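How to clear a shared meeting table in 15 minutes

Ours gets bad by Wednesday. Wrappers, sachets, bottles, everyones stuff. What works:

1. Set a timer. 15 minutes, no more.
2. Big things off first. Bottles, rolls, bags. One end of the table to the other, don't skip about.

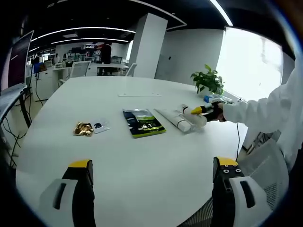 White table, gold foil wrapper, bottle still to go.

3. Three piles: trash, keep, ask. Ask pile gets a sticky note and goes on the shelf till Friday lunch. Then trash.
4. Check packets before tossing. Full ones back in the snack drawer, empties out. Foil usually can't go in with paper, look up your local rules.
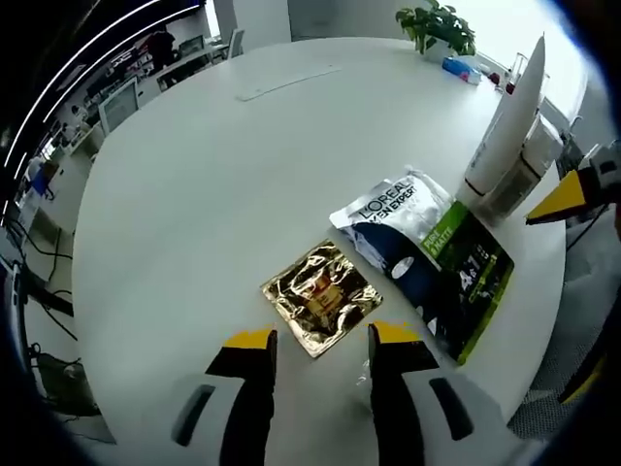 Gold packet and a bigger silver, navy and green sachet.

5. Wipe. Damp cloth, drop of dish soap, then a dry one. Coffee rings: baking soda paste, leave it a few minutes, rub gently. Test a corner first. No scouring pads, they dull a white top and you cant undo it.
6. Chairs in. Done.

Sticky patch left from tape? Warm soapy water, then an old plastic card held flat.

Ottilie Imhof

Related
Descaling the office kettle
Fridge labels that stay on
Getting marker off a whiteboard

Contact | © Conneely | Back to top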